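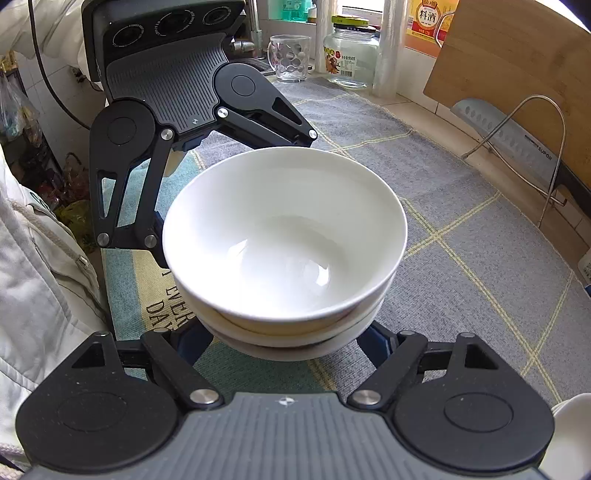
Grip pads and dishes: ridged or smooth?

Forum: Home Builds > Grippers and End Effectors

solderfume
Posted Thursday, 9:12 pm
Handheld two-finger build, gray ridged pads, black linkage on both sides. Holding two nested bowls at the kitchen counter, glazed white, which is the one surface I own that seems designed to leave. Pads are the Maihi ones, 12 mm between the mounting holes. My question is whether to stay with ridges for glazed stuff or go smooth. I have one evening free and would like to waste it on the correct option.

pivotpin_pete
Smooth. Ridges are for cardboard and for people who like looking at ridges. On glaze you're touching along a few thin lines and calling it a grip.

Ballent_bench
Disagree with pete, as is tradition. Ridges bend a little and follow the curve. I ran smooth silicone for 16 weeks at the Cerkthorpe shop and it was lovely until it picked up flour, after which it was a slide.

pivotpin_pete
So wash it.

Ballent_bench
It lives in a workshop. I'd be washing it full time.

threadlocker
Never mind the pads, why two bowls? Jaws push on the outside of the stack and the inner one is just a passenger. Mine rotated inside its friend and went for the floor. Do one bowl until you're bored, then two.

solderfume
I was bored after one bowl. Fair point about the passenger though.

gantry_goblin
What's holding your pivot pins in? I had plain steel pins in the same sort of arm and they crept out over a weekend – found one in the toaster. Clips on both ends now.

solderfume
Press fit and optimism. Ordering clips.

Ballent_bench
Justel sells them in bags of 100. You will use eight and own the rest until you die.

threadlocker
Also check slop at the big hubs before you blame the pads. If the jaws aren't parallel, you're gripping with one edge and the material hardly matters. See thread 1762, first page only, after that it's an argument about grease.

pivotpin_pete
The grease argument was good and I won it.

gantry_goblin
You were banned from it.

solderfume
OK. Clips first, then shim the hubs, then one smooth pad and one ridged so everybody can be annoyed. Practicing over a folded towel from now on.

pivotpin_pete
One of each is the worst of both.

Ballent_bench
First thing we've agreed on since August.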